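**Brosutlow loan with option: what triggers the obligation?**

**pressbox_left** wrote:

The club statement on the Fikness loan says "option to buy, subject to conditions." The regional paper says obligation. These are different instruments and the wage accounting differs too. Does anyone have the actual wording?

**mmichailidis** wrote:

I have the Rorneren version of the release. It says the option converts to an obligation if he plays 2,010 league minutes. Cup minutes are excluded. No mention of promotion or survival as a second condition.

Myrto Michailidis

**ninety_plus_3** wrote:

2,010 is an odd threshold. It works out to 22 full matches plus 30 minutes. Stamatopoulos has started him in every league game so far, so unless there is an injury the trigger gets hit in spring. 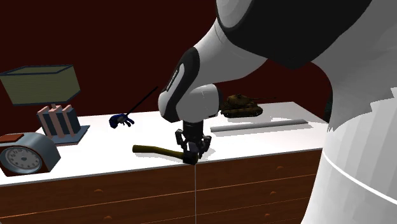 The other point is that the manager controls the minutes. If the board does not want to pay the fee, he gets taken off at 60 every week and the total never arrives. We have seen clubs do this with appearance clauses.

**pressbox_left** wrote:

> he gets taken off at 60 every week

At 60 minutes a game he needs 34 appearances to pass it. That is most of a season, so it could go either way. I would not call it a controlled outcome.

**southstand_ledger** wrote:

Disagree with both of you. The threshold is set against his output last season - he was injured for two months and finished well under it. Fikness wanted protection against a repeat. It is a fitness clause written as a minutes clause.

Also, the fee is reported as up to 300 thousand including add-ons. For a starting holding midfielder at this level that is cheap. I can't see the board managing minutes to avoid it.

**ninety_plus_3** wrote:

Cheap fee, but the contract attached is 3 years. The wages are the real cost, and he would be 33 at the end of it.

**mmichailidis** wrote:

The contract length is in the release as well. Three years, no extension clause listed. Registration moves in July if the condition is met, so he stays on Rorneren's books until then.

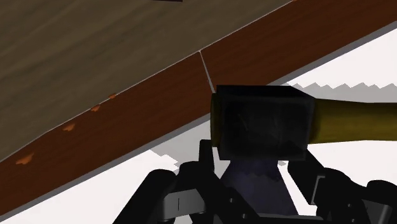
*Orange chips along the edge of the reddish-brown board.*

One correction to the earlier post: stoppage time is not counted. A full match is 90 for the purposes of the clause, whatever the referee adds.

**southstand_ledger** wrote:

Then the 22 matches plus 30 figure stands. Does a red card affect it? Does he get credit for the minutes up to the dismissal?

**mmichailidis** wrote:

The release doesn't cover it. I would assume minutes played are minutes played. I'll check the league registration notes on Thursday and post the reference if there is one.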